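Tips for Collecting Good Demonstrations at the Workbench

If you've been recording sorting examples for your arms and the learned policy still fumbles, I'd look at the bench before the software. I spent most of February blaming the training settings on our Gronudden project, when the trouble was my own sloppy habits – and they're cheap habits to fix!

Start every session by wiping down the table and running two practice picks you don't save. Your hands need the warm-up more than the arms do. I save in batches of 19, then get up and stretch, because a tired operator teaches tired, wobbly motions.

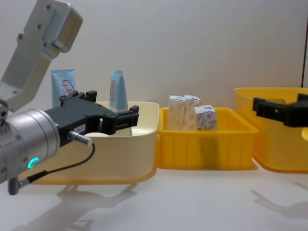

Containers deserve more thought than they usually get. Pick ones that differ in color and height, so the system has something to go on besides position. Tubes are easiest to grab if they stand upright in a low bin, crimped ends up like the light-blue ones, with a little space between them for the jaws. Small boxes can lean on each other a bit (real shelves are messy, after all). Do watch your cables – a loop hanging under the gripper wants room to swing clear of a rim.

Shift the bins a little between batches, and turn a label now and then. Our first 285 recordings had everything in the same spot, and I ended up redoing 90 of them. Keep the fumbled grabs in their own folder, too, with a short note on each.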